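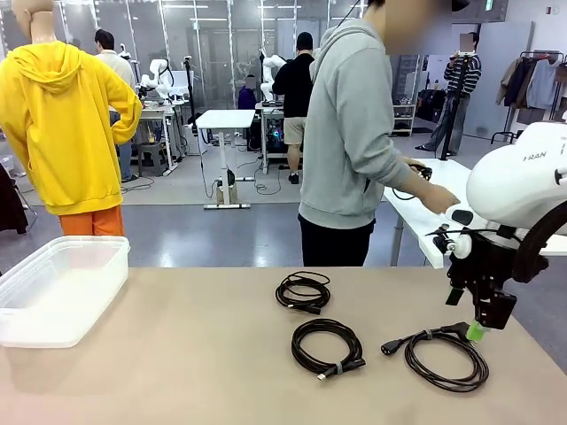
July
By the Mandance household study, Lultville

4.2 Why people keep spare leads

I went into this part of the study thinking people kept old leads out of laziness, and I came out of it feeling a bit told off. Across Lultville and Vavside we logged 2,295 spare leads, and most of the people I spoke to could tell me a story about theirs (a printer long gone, a radio lent to a son, a kettle base that might still be in the loft!). I visited each home two times, seven weeks apart, and hardly anything had been thrown out between visits, even where someone had promised me it would be.

What did change was the way leads were stored. Coiling seems to matter a great deal to how people feel about them. A loose tangle got called "junk" or "that mess", while the same sort of lead, wound up and tied, got called "a spare" and went back in the drawer with some pride. Figure 2 shows the kind of coil I mean, with a grey tie round the loop, and I heard the word "spare" for leads kept like that over and over again, mostly in Vavside, where the drawers are deeper and people have lived in the same house for longer.

I did try asking what each lead was for, using the Yap prompt cards, but the cards made people guess and I dropped them after the first visit. The answers in Section 4.3 come from ordinary chat over the open drawer.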